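Mid-Year Report: Pushing Blocks With Two Different Controllers
Treltent Project, 11/25/19

So my half of the project was the comparison. We have one arm, a dark gray rod on the end of it, and a pile of colored blocks on a wooden board, and the job was to find out which of our 2 controllers is better at nudging a block where you want it. I picked the rod because the Paveck gripper kept closing on air, and I got tired of debugging fingers when all I wanted to test was the steering (the gripper gets its own section in the spring, I promise).

The first controller is the Bouchard one, which came with the arm. You give it waypoints and it goes through them, very smooth, very sure of itself. The second is Tretach, which I wrote on top of the camera feed, and it corrects the path every 200 milliseconds depending on where it thinks the block is. Same rod, same board, same speed limit for both.

Cylinders were my favorite to start with because they don't have corners to catch on. The stars were awful! Push a star between two points and it goes along nicely for a bit, then the rod slides into the notch and the whole thing swings around. The triangle wasn't much better.

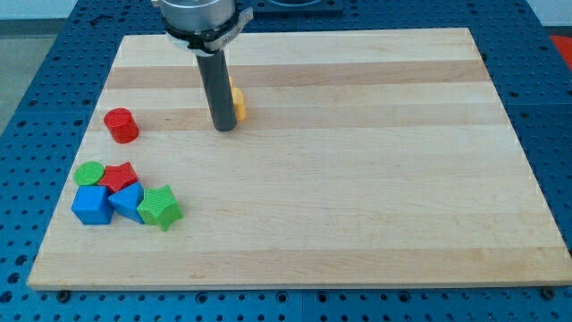
Bouchard users on the class board had opinions about this when I posted my early numbers. Marking the stars down as controller failures was unfair, one reply went, because a waypoint controller never claimed to know where the block was, and I should score straight pushes and turning pushes separately. I grumbled for an evening and then redid the whole spreadsheet that way.

I'm glad I did. On straight pushes the two are so close that I wouldn't bother with the camera. On turning pushes Tretach got the block inside the target 88 times out of 200, and Bouchard was way behind it. Under half is still not great, I know. Most of my misses came when the rod got between the camera and the block, so the controller was steering on an old position.

Things I'd change: a second camera off to the side, and a shorter rod. I also want to log the pushes automatically, since I typed all of mine in by hand and found two rows swapped last night. The goal for February is 2,000 logged pushes with the stars included.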